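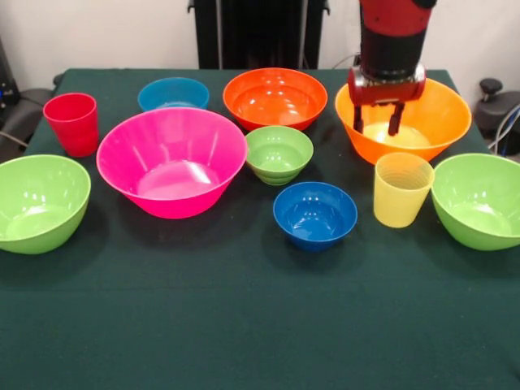

Step 4. Spread the set out before you stack it

I always do this part on a plain dark cloth — mine's green, and the bright plastic really shows up against it. Put every bowl down open side up, with a bit of space between them. Cups go on the table too.

Then pick out your widest bowls. In my set the hot pink one is the biggest, so it's the one I build from.

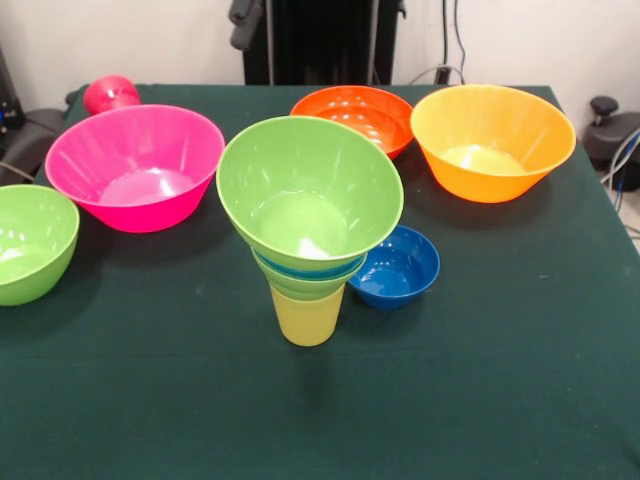 Go from large to small, and drop each bowl straight down so it doesn't wedge at an angle. If one sticks, twist gently and lift. Please don't pry at the rim with a knife (I did that back in July and I still have the scratch!).

Note: Cups nest with cups. You can perch a bowl on top of a cup, but I wouldn't put it on a shelf like that.

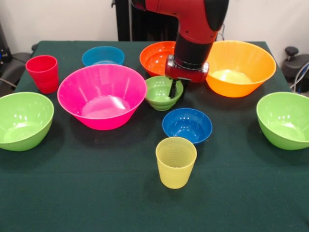
Small bowls go in last, and you may have to try a couple of orders before the pile sits level. Mine fits on the 6 inch shelf in the Zakum cabinet with the door shut.

Caution: keep the finished stack away from the stove.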